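**FOR RELEASE: Jul 30, 2003**

# Grollitz opens small-room tidying program for shared offices

Grollitz, the office upkeep firm, today opened sign-up for a tidying program meant for small rooms: the one-desk office, the spare room with a table in it, the back room where the wastebasket gets forgotten. The program is called Situsik. It covers clearing desktops, picking up litter, emptying bins and keeping the floor open around furniture.

Most office cleaning contracts are written for large floors. A room with one desk and one bin tends to get a quick pass at the end of the shift, if it gets one at all. Used tissues, wrappers and paper cups pile up between visits. Situsik sets a short routine for these rooms and a fixed order for the work.

The routine starts with small waste. Crumpled tissue and wrappers go straight into the bin, before anything is wiped or moved. 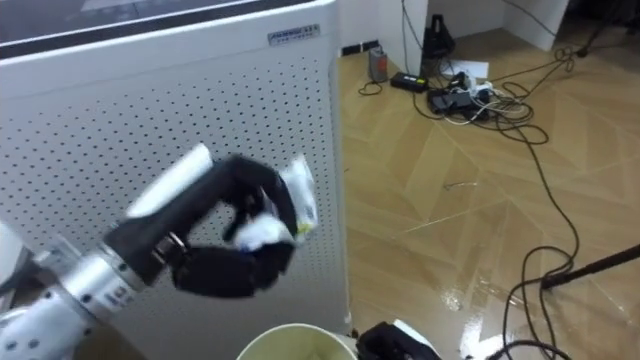 Cups and lids come next. A cup left on a desk is picked up and taken away in a bucket carried around the room, so the desk is cleared in one trip. Drinks that still have liquid in them are emptied at a sink first. Papers, keys and personal items are left where they are unless the customer has asked for them to be moved.

"People want to come in and sit down at a desk they can use," said Gleice Lins of Grollitz. "They don't want to start by throwing out a cup from yesterday. We wrote the routine for that room."

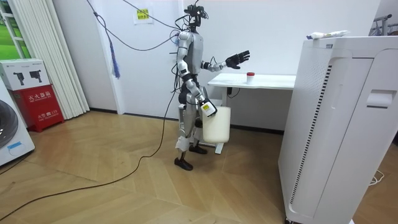
*Desk clearing in a one-desk room, with the bucket in hand and a lidded cup on the tabletop.*

Grollitz tested the routine in 80 small rooms over 18 weeks. The rooms belonged to three customers, among them the Stillurari building and the Nautiyal study rooms. Each room was visited on the same schedule it had before the test, with no extra staff.

Bins were the most common complaint before the test began. Some stood so far under a desk that they were missed. Others were in the way of the chair. Under Situsik, each room has one agreed spot for the bin, on open floor within reach of the desk. The spot is written on the room card, and the bin goes back there after it is emptied. 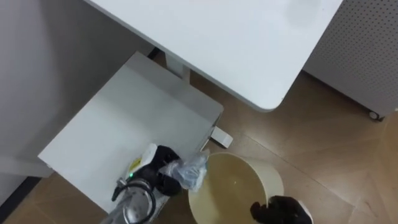

At Stillurari, the reply to the bin rule was mixed at first. One tenant wrote that she had kept her wastebasket behind the door for years and saw no need to change, then added a week later that she had stopped finding tissues on the floor and the bin could stay where it was.

Floors are done last. Loose items are picked up by hand before sweeping, and wheeled furniture is rolled out and put back. Power cords and plugs are not unplugged or moved by the cleaner. If a cord is lying where people walk, the cleaner notes it on the room card for the customer to deal with.

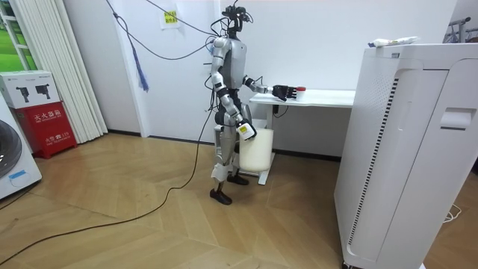

The bucket stays with the person doing the desk and can be set down beside it while both sides of the tabletop are cleared. It is emptied between rooms. Grollitz supplies the buckets, bin liners and room cards as part of the price. Customers may keep their own bins.

Situsik is open now to offices, schools and shared buildings with at least three small rooms. The first group is limited to 31 customers, and visits for that group begin in November. Rooms used for food preparation are not covered.

Customers with a current Grollitz contract can add the program at their next renewal or ask for it sooner through their usual contact. New customers will be given a walk-through of their rooms before they sign.

**Press contact:** Gleice Lins, Grollitz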